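Wollisell 暮らしの掲示板 > 洗濯・布もの > 白いテーブルクロス、アイロンかけてますか?

白いテーブルクロス、アイロンかけてますか?

nukadoko_3
投稿 21:14

はじめまして、いつもは漬物板のほうにいる者です。白いクロスのことで皆さんの意見が聞きたくて書き込みます。
うちは長いこと食卓になにも敷かない派だったんですが、去年の引っ越しを機に白いクロスデビューしまして、これがまあ手がかかる!薄いシワってどこまで気にするものなんでしょう。

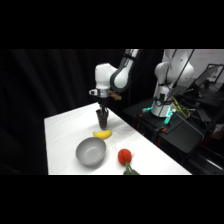
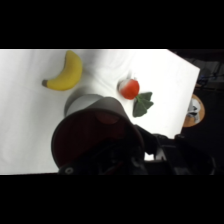
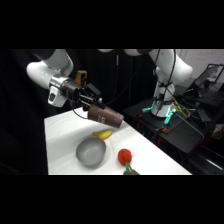

で、使っているのはGillsteadの綿麻で、買った時はピシッとしていたのに三回洗ったらもう折り目のところがふにゃっと波打つんです。乾く前にぱんぱん引っ張って干してはいるんですけど、角のあたりが特にだめ。アイロンをかければそりゃきれいになります。でも夕飯までに一回、人が来る前にもう一回、なんてやっていたら私の一日が布で終わってしまう(笑)

夫は「シワなんて皿を置いたら見えない」と言います。母は「客に出す布にシワがあるのは恥」と言います。間に挟まれて困っています。皆さんはどうしてますか。あと洗剤も、今使っているKidusの液体のやつがいいのか悪いのかよくわかりません。

──────────
mugi_to_ame
投稿 21:40

かけません!!
うちも麻混ですけど、霧吹きして手のひらでなでて終わりです。夜のうちにテーブルに敷いて、しっかり湿らせておけば朝にはだいたい平らになってますよ。うちのは端が重い(額縁仕立てっていうんでしたっけ、縁が二重のやつ)ので、その重みで伸びてくれるのもあるかも。薄いクロスだとそこまでうまくいかないかもしれません。

──────────
kitamado
投稿 21:58

お母様に一票です。
小さな食堂で19年ホールをやっていました。白い布は、シワよりも折り目の向きが揃っているかどうかを見られます。真ん中に一本すっと通っていればお客さんは何も言いませんが、変なところに斜めの線が入っていると、洗い立てでもくたびれて見えるんですよね。
家ならそこまでしなくていいけれど、アイロンは生乾きでかければ五分もかかりません。からからに乾かしてからスチームで何とかしようとするから大変なんです。

──────────
nukadoko_3
投稿 22:05

>>kitamado さん
生乾き!やったことないです。縮みませんか?一度ブラウスでやらかして以来、濡れた布にアイロンを当てるのがこわくて……

──────────
kitamado
投稿 22:21

綿麻なら大丈夫だと思いますよ。タグの温度だけ見てください。裏から先にかけて、最後に表を軽く。あとはかけ終わってすぐ畳まないこと。椅子の背でいいからしばらく掛けておく。温かいうちに畳むとその折り目がまたつきます。

──────────
sentaku_gakari
投稿 22:47

横からすみません。シワの原因、脱水じゃないですか?
うちは脱水を一分に減らしたら劇的に変わりました。床に水がぽたぽた落ちるので干す場所は選びますが、水の重さで勝手に伸びるんです。風呂場で干して、途中で外に移してます。
Kidusは私も前に使ってました。匂いが残るのがちょっと苦手で今は粉に戻しましたけど、汚れ落ちに不満はなかったです。ただ白いものを白いまま保ちたいなら、液体だけだとだんだん黄ばむような気が。個人の感想です。

──────────
yuzu_no_tane
投稿 23:02

脱水一分は冬にやると地獄ですよ……。
うちの地方だと全然乾かなくて、48時間干しっぱなしにした挙げ句に生臭くなって洗い直しました。シワのほうがまだ百倍まし。

──────────
sentaku_gakari
投稿 23:10

>>yuzu_no_tane さん
それは部屋の湿度の問題では。扇風機を当てたらうちは半日で乾きますよ。

──────────
yuzu_no_tane
投稿 23:16

扇風機も当てました。除湿機も回しました。日本海側の一月をなめないでいただきたい(笑)
「脱水を減らせばいい」ってどこでも書いてあるんですけど、住んでる場所で全然違うので、スレ主さんがどちらの気候なのかは聞いたほうがいいと思います。

──────────
nukadoko_3
投稿 23:31

盛り上がってる!ありがとうございます。
こちらは海沿いですがわりと晴れる土地で、梅雨以外は乾きに困ったことはないです。なので脱水一分、やってみようかな。風呂場に物干し竿がないのでまず突っ張り棒を買うところからですが……

黄ばみの話も気になります。実はもう真ん中に薄いカレーのしみがありまして、これが洗っても洗っても幽霊みたいに出てくるんです。

──────────
mugi_to_ame
投稿 翌朝 6:52

カレーは天日です!普通に洗って、濡れたまま日なたに出す。これだけ。黄色い色は日光に弱いらしくて、うちのランチョンマットはこれでかなり薄くなりました。ケチャップには効かなかったです。

──────────
kitamado
投稿 翌朝 8:15

店では酸素系の漂白剤を40度のお湯に溶かしてつけ置きしていました。色柄物がなければこれが一番楽。熱湯にする方もいますけれど、麻混は風合いが変わることがあるので私はやりません。つけたまま忘れて寝てしまう、というのも何度かやりました。翌朝慌ててすすいで、まあ無事でした。

──────────
hashioki_z
投稿 翌朝 9:30

流れをぶった切って悪いんだけど、そもそも白い布を毎日の食卓に敷く必要ある?
うちは子ども二人で、牛乳、味噌汁、絵の具の順で一週間ももたなかった。いまはビニールの透明なやつを上から敷いてて、見た目は確かに味気ないけど布巾でひと拭き。シワもビニールの重さで押さえられる。もう戻れない。

──────────
sentaku_gakari
投稿 翌朝 9:44

ビニールはなあ……
夏、腕がぺたっとくっつくのが耐えられなくて一か月でやめました。布を敷く意味の半分は手ざわりだと思ってるので。

──────────
hashioki_z
投稿 翌朝 9:58

手ざわりより洗濯の回数が減るほうが大事な時期もあるんですよ。子どもが大きくなったらまた布にするかもしれないけど、今は無理。人それぞれってことで。
ちなみにマット加工のやつなら腕はあんまりくっつかない。うちのは近所のVillanuevaっていう生地屋で切り売りしてもらった。店のおじさんに「つるつるじゃないほう」と言えば通じた。

──────────
yuzu_no_tane
投稿 翌朝 10:20

Villanueva、通販もやってますよね?前にリネンの端切れを買ったことがあります。思ったより厚手だったけど、鍋敷き用にちょうどよかった。

スレ主さんには、クロスじゃなくてランナーという手もあるとお伝えしたい。幅33センチくらいの細長いのを真ん中に一本。これならアイロンも一瞬だし、汚れても小さいから洗面台で洗えます。お母様にも「ちゃんとしてる感」は伝わるんじゃないかなと。

──────────
kitamado
投稿 翌朝 10:41

ランナーは賛成ですが、机の傷を隠したい方には向かないんですよね。スレ主さんはどうして敷き始めたんでしたっけ。

──────────
nukadoko_3
投稿 翌日 12:08

あ、書いてなかったですね。まさに傷です(汗)引っ越しの時に天板の角をがりっとやってしまって、それを隠したくて大きいのを買ったんでした。なのでランナーだと丸見えです。あこがれますけどね、一本だけすっと敷いてあるの。

カレーは今、庭に出してきました。濡れたままびろーんと広げたら隣の猫が乗りそうな顔で見ていたので、とりあえず窓から見張っています。

──────────
mugi_to_ame
投稿 翌日 12:30

猫www
洗濯ばさみで四隅を留めて、地面から離してください。うちは前に土の上に落として最初からやり直しでした。

──────────
tatami_yon
投稿 翌日 15:12

ロムってましたが一言だけ。
収納のほうでシワをなくすという考え方もあります。うちはラップの芯……だと短いので、生地屋さんで反物の芯(紙の筒)をもらってきてくるくる巻いてます。畳まないから折り目がつかない。ただし置き場所が問題で、押し入れの中に立てておいたら倒れて襖に穴があきました。今は寝かせています。

──────────
kitamado
投稿 翌日 15:35

巻くのは良い方法ですね。ひとつだけ、紙の筒にじかに巻くと、長くしまっているうちに布に色が移ることがあります。薄い紙を一枚はさむと安心です。

──────────
tatami_yon
投稿 翌日 15:50

えっ。見てきます。

──────────
tatami_yon
投稿 翌日 16:04

ちょっと茶色くなってました……。内側の端のところだけなので、今夜つけ置きしてみます。漂白剤まだあったかな。

──────────
nukadoko_3
投稿 翌日 18:47

途中経過です。カレー、薄くなりました!!まだよーく見るといるんですけど、昨日までとは全然違います。猫は乗りませんでした。
夕方に取り込んだらまだ少し湿っていたので、kitamadoさん方式で裏からアイロンをかけてみました。タグを見て中温で。縮みもせず、角までぴんとしてます。さすがに私は五分では終わらなくて、倍以上かかりましたけど。

母には写真を送っておきました。返事は「お皿は何を置くの」でした。そこ?

脱水一分は突っ張り棒が来てから試します。棒、浴室の幅を測らずに注文してしまったので、届いて合わなかったらまたここで泣きます。

──────────
sentaku_gakari
投稿 翌日 19:20

浴室用は耐荷重も見てくださいね。濡れたクロスは重いです。うちは夜中に一回落ちて、家族全員起きました。

──────────
hashioki_z
投稿 翌日 19:33

だからビニールにしなよ(笑)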